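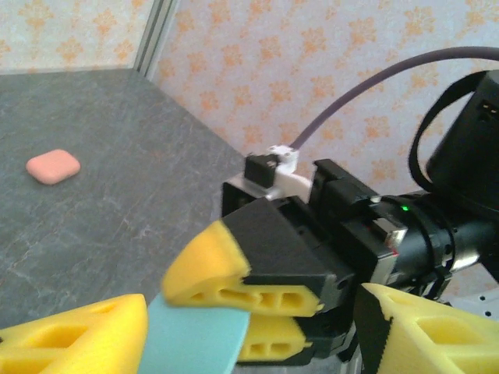
Gelbe Finger mit Aussparungen, dazwischen ein hellblauer Schaumstoffstreifen: Greifer am Arbeitstisch in Hudham.

Elie Karaki räumt seine Küche selbst auf. Das ist die erste Auskunft, die er gibt, noch bevor der Kaffee auf dem Tisch steht, und sie beantwortet die Frage, mit der ihn offenbar die meisten Besucher begrüßen. Karaki leitet bei Kun in Hudham die Erprobung von Greifern für Haushalt und Ladenlokal. Vorher hat er in Moltstead Verpackungsanlagen eingerichtet. »Da kam jede Schachtel gleich an«, sagt er. »In einer Wohnung kommt nichts gleich an.«

Wie weit die Maschinen sind, lässt sich aus seiner Sicht nicht in einem Satz sagen. Einen festen Gegenstand von einem freien Tisch aufzunehmen und in eine Kiste zu legen, hält er für weitgehend gelöst. Schwierig werde es, wenn Dinge weich sind, aneinanderliegen oder beim Anfassen ihre Form ändern. »Ein Schwamm, ein Stück Schaumstoff, ein Radiergummi, das klingt alles einfach. Aber wenn ich zu fest drücke, sehe ich nicht mehr, wo das Teil aufhört. Und wenn ich zu wenig drücke, rutscht es beim Drehen.«

Seine Gruppe arbeitet deshalb mit nachgiebigen Fingern, deren Seiten durchbrochen sind. Beim Zugreifen sollen sie sich um den Gegenstand legen, ohne dass die Steuerung jede Kante kennen muss. Karaki nennt das eine Abkürzung und meint es nicht abwertend. »Was der Finger mechanisch erledigt, muss ich nicht rechnen.« Der Nachteil zeige sich bei flachen Sachen. Eine Münze oder ein Blatt Papier bekomme man mit weichen Spitzen nur schwer vom Tisch, und bei schweren Töpfen gäben die Finger zu weit nach.

In der aktuellen Versuchsreihe geht es um 64 Gegenstände, wie sie auf Küchentischen, Schreibtischen und Verkaufstheken herumliegen. Im Dezember waren 4000 Griffe protokolliert. Eine Erfolgsquote will Karaki nicht nennen. Die Zahl hänge zu stark davon ab, wie man die Aufgabe stelle. »Wenn ich den Tisch frei halte, sieht das sehr gut aus. Wenn ich einen vollen Frühstückstisch hinstelle, reden wir über etwas anderes.«

Auch die Umgebung wird verändert. Tapeten mit Blumenmuster, graue Platten, helle und dunkle Flächen - die Kameras sollen lernen, dass der Hintergrund nicht zum Gegenstand gehört. In der ersten Version habe das System gelegentlich nach Mustern auf einer Tischdecke gegriffen. Das komme inzwischen selten vor. Spiegelungen auf Glas und Besteck machten dagegen weiterhin Mühe.

Auf die Frage nach dem Tempo antwortet Karaki mit einer Messung. Für das Abräumen eines kleinen Tisches habe die Maschine zuletzt 25 Minuten gebraucht, ein Kollege 2 Minuten. Im Haushalt sei das vielleicht zu verschmerzen, sofern niemand danebenstehe und warte. Im Laden sehe er es anders. »Ein Verkäufer legt zurück, was der Kunde liegen lässt, und redet dabei weiter. Wenn die Maschine dafür den Gang blockiert, ist sie nach einem Vormittag wieder draußen.«

So ähnlich ist es in Colletstead gegangen, wo Kun ein Gerät in einem Schreibwarengeschäft erproben ließ. Es sollte nach Ladenschluss die Auslagen ordnen. Das Sortieren der Stifte habe funktioniert, berichtet Karaki, das Stapeln der Hefte kaum. Am Ende hätten die Angestellten morgens nachgearbeitet. Der Versuch wurde beendet, das Gerät steht wieder in Hudham.

Für verloren hält er die Mühe nicht. Der Einsatz habe gezeigt, welche Aufgaben man abtrennen könne. Nachts, ohne Publikum, bei einer begrenzten Zahl bekannter Artikel sei vieles machbar. Auch in Wäschereien und Großküchen gebe es Arbeiten, die sich oft genug wiederholen. Private Wohnungen setzt er ans Ende der Liste. Dort fehle meist der Platz, und ein Fehler treffe Dinge, an denen jemand hängt.

Einen Termin für den Haushaltsroboter, der selbstständig aufräumt, nennt Karaki auch auf Nachfrage nicht. Er rechnet eher mit einzelnen Geräten für einzelne Tätigkeiten, so wie die Spülmaschine nur spült. »Einräumen müssen wir sie bis heute von Hand«, sagt er. Als Nächstes will die Gruppe in Hudham das Abräumen feuchter Tücher prüfen, danach Tüten, die noch halb gefüllt sind. Vor den Tüten hat er Respekt.

Diese Website verwendet Cookies, um die Nutzung unserer Artikel auszuwerten. Mit dem weiteren Besuch der Seite stimmen Sie dem zu. Einstellungen ändern | Akzeptieren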